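Search this site
Type and hit enter

We handed back the keys to the Susley flat in December and moved to Wastville, 38 miles up the road. I said I would write down what it cost and what I would do differently, so here are my notes.

The movers were Dudek. They quoted $922 for two people and a truck, and that was the final bill. The other firm I called wanted a $100 deposit before they would even look at the list of furniture, so I let that one go.

Packing took longer than I planned. The kitchen alone took two evenings, mostly wrapping glasses. I would start with the books next time and leave the kitchen until the last weekend.
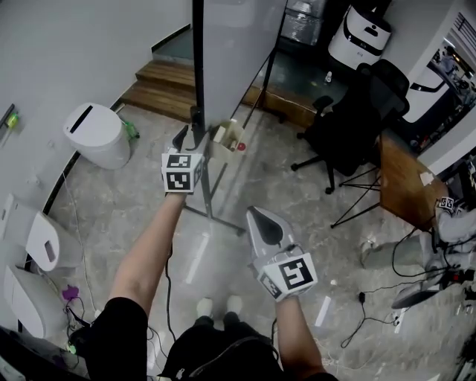
The new place has less storage. There is one closet in the hall and a shelf over the washer – nothing else built in. I sold the big dresser before we left and I'm glad I did, as it would not have made the turn on the stairs. The bed frame only just did.

Changing the address was dull but quick. The bank and the car insurance were done online in one lunch hour. The electric company needed two phone calls and a meter reading, and they still sent the last bill to Susley.

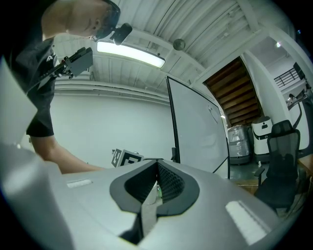 I put aside $500 for things we would need right away and spent nearly all of it. Curtain rods, a shower curtain, a longer hose for the washer, and a Bretine shelf unit for the hall. The shelf went together in an hour. One of the pegs was split, so I glued it.

The street is quieter than our old one, apart from the garbage truck, which comes at 6 a.m. The grocery store is a ten-minute walk and closes at nine. I still have four boxes in the bedroom marked "misc" and no plans to open them this month.

3 comments
12 shares

Get new posts by email. Enter your address to subscribe.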